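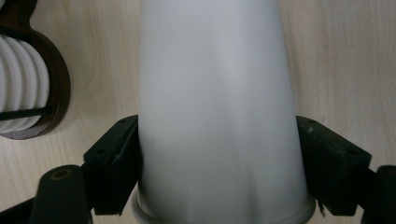

Raghavendra Lobo writes that he has given up on paper cups altogether, having bought a sleeve for his daughter's party and found it would only surrender them in threes. He wants to know if there is a trick to it, or if he should just hand out mugs and accept the losses.

There is a trick, Raghavendra. There are several, and most of them I learned running the tea table at the Prarkemville hall, where the cups come in a carton big enough to sleep in and the cupboard was designed by somebody who drank from the tap.

Search tips Enter keyword Go
Home | Kitchen | Laundry | Shed | Ask Lindsay

PAPER CUPS: GETTING THEM APART, STACKED AND STORED

Getting one cup off the stack

Cups stick for two reasons. Either someone has leaned on the stack to make it fit under a shelf, or the air can't get in between the walls. You can't do much about the first after the fact except glare. For the second, hold the stack loosely in one hand, put your thumb under the lip of the end cup and give it a quarter turn before you pull. Twisting lets the air in. Pulling straight just brings the neighbours along.

If they are properly jammed, roll the whole stack between your palms like dough. Don't bang it on the bench. I have watched grown adults bang it on the bench, and then stand there with an oval cup looking betrayed.

Where to put your fingers

A paper cup is strongest at the rolled rim and at the base, and weakest in the middle, where everybody grabs it. Hold an empty one near the rim if you're setting out, and keep your fingertips off the part people drink from. Once it's full, hold it a bit below the rim and lightly. The middle will crease if you squeeze, and a creased cup of tea has a way of finding your cuff.

Find the seam, too. On most cups it runs down one side and there's a small step in the lip where the paper overlaps. Drink from anywhere else. Sela at the hall insists on setting them all out with the seam to the back of the table, and I used to think this was mad until I dribbled on the guest speaker.

Rim up or rim down

Stacks that live on an open bench go upside down. Dust, flour and the occasional moth settle on the base of the top cup instead of inside it, and the stack stands on its wide end, so it's less inclined to topple when someone shuts the fridge with a hip. Turn a cup the right way up when you're ready to fill it, and no sooner.

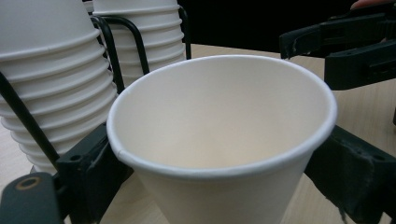
Stacks upside down, cup for filling right way up.

Keep the stacks short enough to lift with one hand. Two middling ones side by side beat a single tower every time, and you can work from the front and top up from the back. Leave a finger's width between them or they lean on each other like relatives after lunch.

Buying and storing

Our last carton said 215 on the side, which is a number I can only assume was chosen by dartboard. A round 200 would have done for the season -- the other 15 have been living behind the urn since October. Buy for the crowd you expect and a few over, because people put their cup down, wander off and take a fresh one.

Opened sleeves want a peg on the end and a dry shelf. Not under the sink and not above the kettle. Steam gets into the paper, the rims go soft and the whole lot starts to smell of cupboard. If you've lost the sleeve, a clean bread bag does nicely.

Odd cups that have gone out of shape needn't go in the bin. They're good for:

- seedlings (poke a hole in the bottom, stand them in an old baking tray)
- sorting screws in the shed, until you kick them over
- catching spiders, with a postcard
- rinsing paintbrushes, if you're quick about it

Check before you put used ones in the recycling. Many have a plastic lining and the rules change from one council to the next. Alistair Matheson has asked me twice now if they can go through the dishwasher. No, Alistair. Once was funny.

Next time: lids, and why the ones you've got belong to some other cup.

Contact Lindsay | Copyright Gedeter Household Pages | Back to top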